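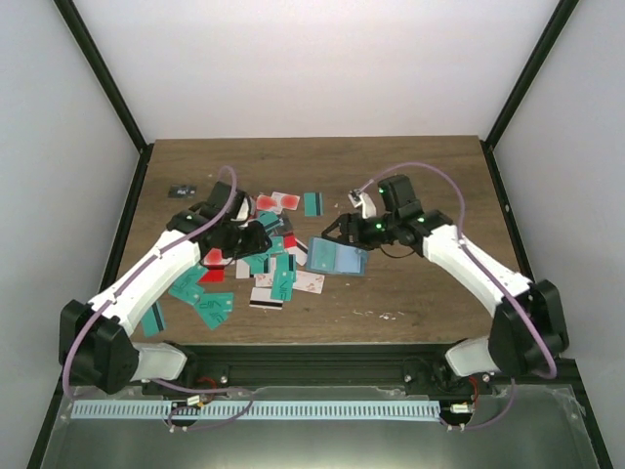

Can you play Rantala with an odd number of people?
You can, but someone has to sit out each hand and keep score, and they take the average of the table when they come back in.

I get asked this every time I mention the game online, which I did once, four years ago, in a comment under a post about cribbage boards. I still get emails. So I am finally writing down the rules as we play them in my family, with the warning that my family is wrong about most of them.

Rantala came to us through my great-aunt, Seija Salminen, who learned it in a boarding house in Cemthorpe the winter she worked at the cannery. She taught it to my mother, who taught it to my brother and me at the cottage, where the TV got one channel and the channel was curling. Whether it was ever played outside that boarding house I can't say. I once described it to a man in a games shop in Wimbridge and he told me it was just bad whist.

You need two ordinary decks with the twos and threes taken out, and the jokers left in. Shuffle them together. If you have small hands, put them face down in a heap and stir. Seija considered stirring to be common, but she also had hands like a lumberjack.

Deal 10 cards each. The rest go in the middle and the top one is turned over. That is the colour to follow until somebody plays a joker, at which point the colour switches and everyone says something rude. You take tricks in the usual way. Face cards score 10, everything else scores nothing, and the last trick is worth double whatever is in it. First to 1000 wins.

The 1000 is where the trouble starts. My mother's side plays that you have to land on it exactly. My father, who married in and resents it, plays that you just have to get past. Under my mother's rule a game can last from supper until the good chips are gone and the bad chips have been opened. In January we had one that ran so long my brother's coffee went cold, was microwaved, went cold again, and was finally given to the sink. He lost on 990.

There is also the matter of the penalty. If you fail to follow colour when you could have, you lose 400 points. It is a ridiculous amount. You can go below zero, and I have spent whole long weekends there. I have asked more than once why it isn't 50, and been told that in Cemthorpe it was 400, as if this were a court ruling. My theory is that somebody at that boarding house cheated a lot and the others got tired of him.

My highest score in a single game that I did not win is 602. I mention it only because my mother keeps all the score sheets in a biscuit tin and likes to read from them at birthdays.

A few things I'm less sure of. Seija played aces low and my mother plays them high, and both of them claimed it had always been that way. We allow talking. We don't allow humming, after my brother was found to be humming in suits. Partners are fine with four or six, but I wouldn't do it with anyone you share a mortgage with.

For cards, get cheap ones. We used a lovely stiff pair of decks for years and then my cousin left them on the dock. The current ones are slightly sticky and one of the queens has a corner missing, so everybody knows where she is at all times and has the manners to pretend otherwise.

If your family plays a version of this, please write and tell me how the aces go. My mother would prefer that you said high.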